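Himach Depot Staff to Receive Allowance Rise Under Laltside Agreement

January 2025

Sorting and haulage staff employed by Cherkaoui at its Himach and Laltside depots will have their shift allowance raised by 50p an hour from April, under clause 11 of the site agreement. The change applies to 711 hourly paid employees. Salaried supervisors are covered by a separate schedule and are not affected.

The allowance is paid on top of basic rate for hours worked between 10pm and 6am. It had been frozen during the first two years of the agreement while the company moved its plastics line from Hukatura to Himach. The clause allows either side to reopen the figure once the transfer of staff is complete, and the union branch gave notice to do so in the autumn.

Drivers on the Hukatura route are treated differently. Their night work is paid as a flat supplement per run, and this will stay at its present level until the route review has been carried out. The branch has asked for the review to cover waiting time at the weighbridge, which is currently unpaid after the first half hour.

Agency workers with 12 weeks' continuous service on the same job will receive the new allowance from the same date. Those who reach the qualifying period later will move to it at the start of the next full pay period. Breaks in service caused by a depot closure do not reset the count – this was disputed last year and is now written into the clause.

The proposal was put to members at both depots. Of the votes returned, 229 were in favour. Almost 200 ballot papers were not returned, mostly from the Laltside night shift, and the branch is checking the addresses held for those members.

Payslips will show the allowance as a separate line. Employees who believe they have been left off the list should raise it with their steward before the April payroll is closed, giving their clock number and usual shift pattern. 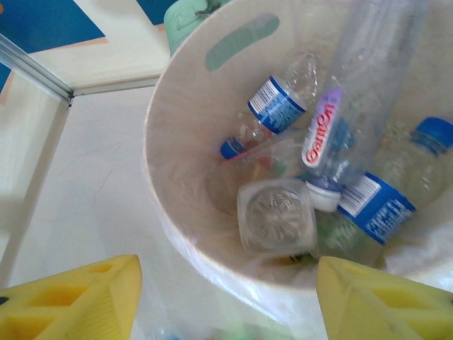 A labelled plastic bottle among other discarded plastics in a collection bin.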